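The Window Seat I Talked Myself Into

I'd lived with our front room window for 14 years before it occurred to me that I could sit in it. Stand at it, sure. Curse the draught coming off it every winter, absolutely. But one wet Sunday in October I dragged a storage trunk over, threw a cushion on top and read for three hours with my feet up against the frame, and by dinnertime I was measuring things.

My first plan was to do it all myself. I'm handy enough (I've hung doors, I've tiled a splashback that's still on the wall), and a window seat is really just a box with ambitions. Then I pulled off the old sill and found the wall behind it was out of square by the width of my thumb, and the insulation had slumped into a grey heap at the bottom of the cavity. I put the sill back and pretended I hadn't looked. That lasted a week.

A neighbour passed me the number for Venla Ruotsalainen, a joiner who runs Manninen out of a shed behind the old dairy. She knocked on the wall, lay down on my floor with a torch and asked how tall I was. I'm 165 centimetres, and it was a fair question! Most window seats are built to look good from across the room, she told me, and then your legs dangle off them like a kid on a bar stool. Mine sits lower than the drawings I'd been saving, and I can put both feet flat on the floor.

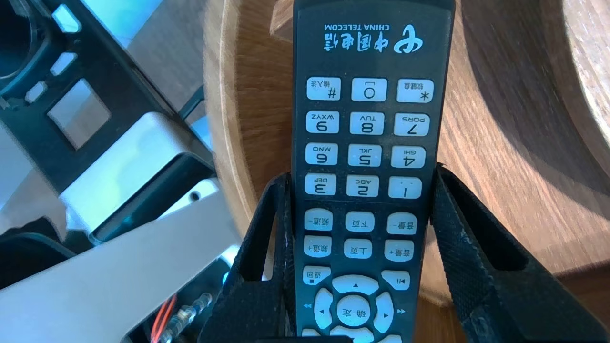

We went back and forth on depth. I wanted it deep enough to nap on, and Venla wanted me to be able to open the window without kneeling. We settled on 600 millimetres, which does both if you don't mind napping on your side. The lid is in two halves, so I can get at the blankets without turfing everyone off, and the hinges close slowly enough to save fingers. My sister's twins have tested this with some dedication.

Then came colour, and my goodness, the hours I lost. I had sample pots lined up along the skirting for a month. Drimier's greens were gorgeous in the morning and the colour of canned peas by lamplight, so I ended up with a warm off-white from Dendov and put the green on the cushions instead. The cushion fabric is a Hetex wool blend, a bit scratchy on bare legs in summer but lovely the rest of the year.

All up it cost me $4,000, with the new insulation and a decent seal around the sash. I'd budgeted less, and I grumbled about the trim, but the draught has gone and the heater doesn't run half as much. I still need to sort out a reading light. The one I bought clips to the curtain rod and falls on my head whenever a truck goes past.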